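Teleop bench walk-round, Skukum hand, before the Tuesday session
Filled in by me (Siiri Stankevičius), second look by Saulius Sproģis 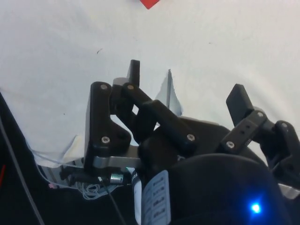 I do this list before anybody picks up the controller, and I've left my comments in so the next person can see what I fuss over.

1. Emergency stop within reach of the operator's free hand – OK
Pressed it, reset it, pressed it again. Please keep coffee off that side of the bench!

2. Finger screws – OK
Went over each one with the small driver. Don't crank them. You want snug and no more, and if one turns freely, stop and write it down here before you fix it.

3. Loose wiring around the base – COMMENT
The thin white wires still hang in a loop low down by the base. They stayed clear when I ran the wrist through its full turn by remote, but I'd love a clip on them before we do any hand guiding, when people grab wherever feels natural (me included). Saulius, have you got any left from the Lultard job?

4. Lights – OK
Green on the base, blue on the palm housing. If either one is out, no session, even if the hand still moves.

5. Cloth – OK, with a grumble
White one again. It's wrinkled, and I smooth it down between runs so a fingertip doesn't catch a fold and drag everything with it.

6. Stray stuff on the cloth – COMMENT
Only the things you're showing the robot should be within reach of the fingers. Scraps of paper go in the bin.

7. Speed limit for remote control – OK
Set to level 2. Level 6 is for playback with the guard closed, please and thank you.

8. Grip force during hand guiding – FAIL, then OK
It was sitting at 400 on the Trolero screen, left over from somebody's test. I put it back to the teaching preset, restarted, and checked that it stuck. Look at this one every single time.

9. Practice run with nothing in the grip – OK
Three slow open-and-closes. No clicking, no lag on the glove.

10. Recording saved and named – OK
Last good demo is 3681. Start the next one from there, and don't record over it – Coşkun want that one in June.

Still open: the clip in item 3. Remote control is fine in the meantime, hand guiding waits.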